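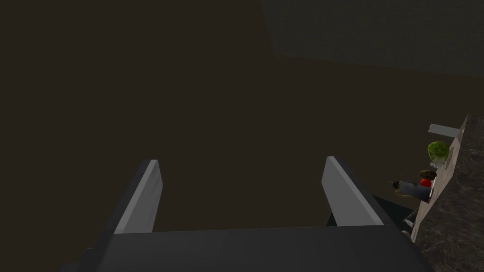

Two grey fingers, parted, with nothing held between them.

Walid Boutros has spent most of his working life injecting other people's foreheads, and he would like fewer people to ask him to do it. That is an odd thing for the owner of a skin clinic to say, and I told him so within a minute of sitting down.

"You can think what you like about my motives," he said. "I still make a living. I just don't want to make it from twenty-four-year-olds with no lines."

His clinic is in Farngate, above a shop that sells blinds. There are no offers in the window. I had come expecting a sales pitch dressed up as a confession, and for the first part of our talk I wasn't sure I hadn't got one. Boutros charges £261 for a consultation and treatment of one area, well over what the places down the hill in Trandgate are asking. It suits him, surely, to say the cheap ones are no good?

"Of course it suits me. It can suit me and be true." He shrugged. "Ask them who is holding the needle. Ask what happens if your eyelid drops. If they send you to your GP, you have your answer."

What bothers him most at the moment is so-called preventative treatment, the idea that starting early stops wrinkles from ever forming. I asked whether there was anything in it.

"A muscle that doesn't move won't crease the skin above it. Fine. But people hear that and think they're paying into a pension. Nobody can show you the face you would have had."

Does he turn people away? He says so. How many? He wouldn't give me a figure, and I had no means of checking one.

His business partner, Karim Moussa, came in halfway through with the post and stayed. Moussa handles the bookings and is less gloomy about the trade. He pointed out that plenty of clients are in their fifties, know exactly what they want and are gone in 45 minutes.

"Walid talks as if they all need rescuing," he said. "Most of them have read more than we have."

The two of them disagree about packages. Moussa would like to sell a course of 2 sessions at a lower price. Boutros won't have it, on the grounds that someone who has paid for the second visit will turn up for it whether they need it or not. They tried it once, one December, with £100 off. Moussa says it went well. Boutros says it went well for the till.

I asked about the new creams, too, including one called Potositz that claims to do the work of an injection without the injection. Boutros had a tube in his drawer.

"It's a nice moisturiser," he said. "It smells of oranges. If it reached the muscle they'd have to stop selling it over the counter."

Has he had any treatment himself? He has, between the eyebrows, and he let me look. I couldn't see much difference from any other man of his age, and said that too.

"Good," said Boutros. Moussa laughed and went to answer the phone.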